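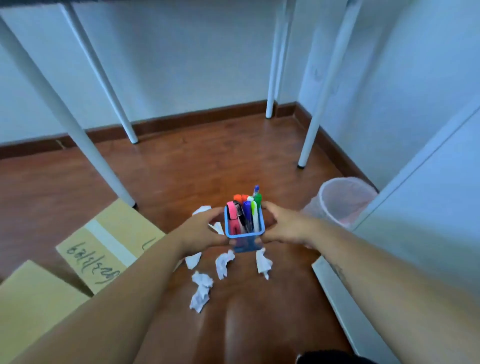

Pens and markers in a blue holder, lifted clear of the floor.

Pivwood Standing Desk Converter: four months on
By Branwen Pumphrey
21 June 2023

I bought the Pivwood converter in February after my physio told me to stop sitting through whole mornings. I didn't want to replace my desk. It's an old one, it fits the alcove to the millimetre, and getting it up the stairs was bad enough the first time. A converter sits on top of the desk you already have and lifts your screen and keyboard when you want to stand.

Mine has been in use most working days since then. I do bookkeeping from home, so there is a lot of typing, a fair bit of paper and one large monitor.

Assembly

The box is heavy and awkwardly long. The lifting frame comes already joined, and you fit the keyboard tray, the feet and the rear cable clips yourself. The instructions are drawings only. They're clear enough until the keyboard tray, where the left and right brackets look the same and aren't. I put them on the wrong way round and had to start that step again. Look for the small notch, which should face the wall.

An Allen key is supplied. I used my own because the one in the box is too short to get any leverage on the tray bolts. You will want a second person to lift the finished unit onto the desk.

Everything that lives on the desk has to come off first. In my case that meant the lamp, the trays, the pens and a good deal of dust. Allow an afternoon if your desk is anything like mine.

Size and fit

Measure the depth of your desk before ordering. The base is no trouble, but the keyboard tray sits out in front, and when the unit is lowered it takes up the space where your wrists would normally go. On my desk the tray overhangs the front edge slightly. I've adjusted to this by moving my chair back. If you are in a small room with a wall or bed behind you, that may not be an option.

The unit also travels forward as it rises. Plenty of converters do this, and the product page does mention it, though well down. You end up standing a step further back than you sat.

The top surface takes my monitor, a phone and a mug. There's no room for an open lever arch file beside the screen. For paper work I lower it, swivel and use the end of the desk.

Raising and lowering

There are two levers, one under each side, and you have to squeeze both. The gas struts do most of the lifting. With my monitor on top it goes up easily and comes down with a firm push. Before the monitor was on, it sprang up faster than I liked, so load it before you test it.

It locks at set heights. The gaps between them are fine in the middle of the range and too wide near the top. I'm of average height and there is a setting that suits me. My brother is a good deal taller and found the highest one left him stooping at the keyboard, although the screen was all right.

The left lever has become a little stiff. A drop of silicone spray on the pivot improved it. I wouldn't call it a fault yet, but I'm keeping an eye on it.

Stability

Sitting, it's as steady as the desk under it. Standing, there is some wobble in the keyboard tray if you type hard, and I do. The screen moves slightly with it. I noticed this for the first fortnight and now mostly don't. Leaning on the tray is a bad idea, and the manual says so.

Rubber feet keep the base in place. They have left faint marks on the varnish of my desk, which came up with a damp cloth and a bit of rubbing. If your desk has a soft finish, put felt down.

Finish

I chose the dark grey. It hides fingerprints reasonably well and shows crumbs very well. The edge of the top surface has a plastic strip which has stayed put. There was a small scuff on the back corner when it arrived. It faces the wall, so I kept it.

There is a groove along the rear of the top meant for a phone or tablet. My phone fits with its case off. With the case on, it falls forward.

Compared with the others

I tried the Zomum Riser at a friend's office before deciding. It's lighter and cheaper, and has a single flat platform, so your keyboard and screen stay on the same level. That's fine with a laptop. With a proper monitor I found myself looking down. It also goes up by way of a crank, and I knew I'd be too lazy to use it.

The Ketilsson Lift is the better made of the lot. It rises straight up, it barely moves when you type, and the tray tilts. It's also a lot more money, and the colour I wanted was out of stock with no date given. If I were standing all day I would probably have waited.

Delivery and support

I ordered through Skitivdale, who charged extra for delivery outside the metro area and didn't show this until the last page of the checkout. The parcel came when they said it would. One cable clip was missing. I emailed, got an automatic reply, then a real one, and the clip turned up in an envelope the following week. No complaints there.

The warranty runs for 3 years on the frame and 2 on the struts. You need to register within 100 days of purchase to get the full term. The card telling you this is tucked inside the instruction booklet, where it's easy to miss.

Pivwood says the lift is tested to 2000 cycles. I go up and down a couple of times a day, so that doesn't worry me much, but someone in a shared office might want to do the sums.

Has it helped?

My lower back is better. I've also been doing the exercises I was given, so I can't say how much of the improvement belongs to the desk. My feet were sore for the first few weeks until I bought a mat. Budget for the mat. Standing on floorboards in socks is no good for anyone.

I stand for phone calls and bank reconciliations, and sit for anything that needs thinking.

Good: easy to raise, holds a large monitor, fair price, parts replaced promptly.
Not so good: tray wobble, deep footprint, confusing bracket step, wide gaps between the upper height settings.

I'd buy it again for this desk and this price. Tall people should look elsewhere.

Recent reviews
Anti-fatigue mats for hard floors
Zomum Riser: a month with a laptop
Clamp lamps for narrow desks
Document trays that stack properly
Ketilsson footrest, second look
Quiet keyboards for shared rooms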